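12 January 2023
By Didier Leclerc

The Basket by the Sofa

Shared work spaces collect laundry. Dish towels, throws, a sweater left behind in August - it all ends up on the nearest soft seat and stays there.

At Inora, a small design office, the fix was a plastic basket with handles, kept within reach of the sofa in the meeting area. Anything made of cloth goes in it. On Fridays it goes home with whoever has the lightest bag, and it comes back on Monday.

A perforated basket suits the job. Air gets through the sides, and it weighs little enough to carry with one hand. 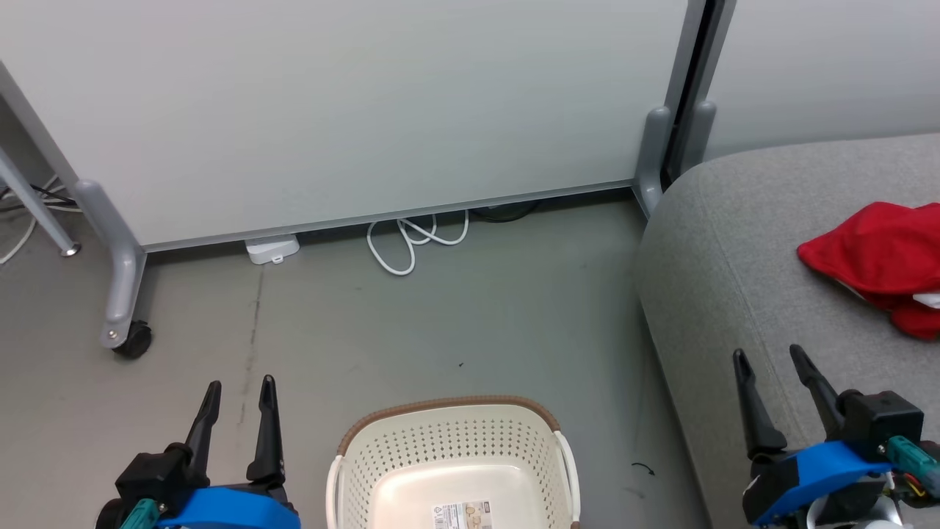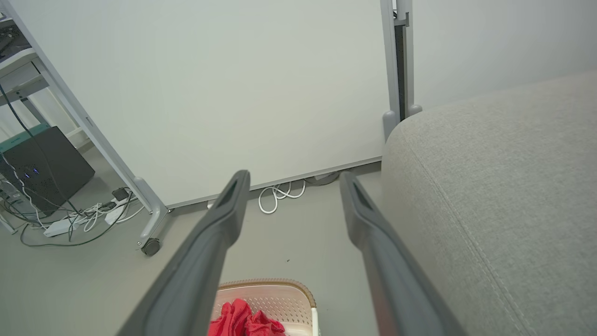
Red cloth, gray sofa, and the whiteboard on its rolling stand.

Keeping the Floor Clear

Cables are the other half of the problem. Coil them and hang them up before sweeping, and roll the whiteboard out of the way first. The office gives it 10 minutes at the end of the day, five if the sofa was left tidy.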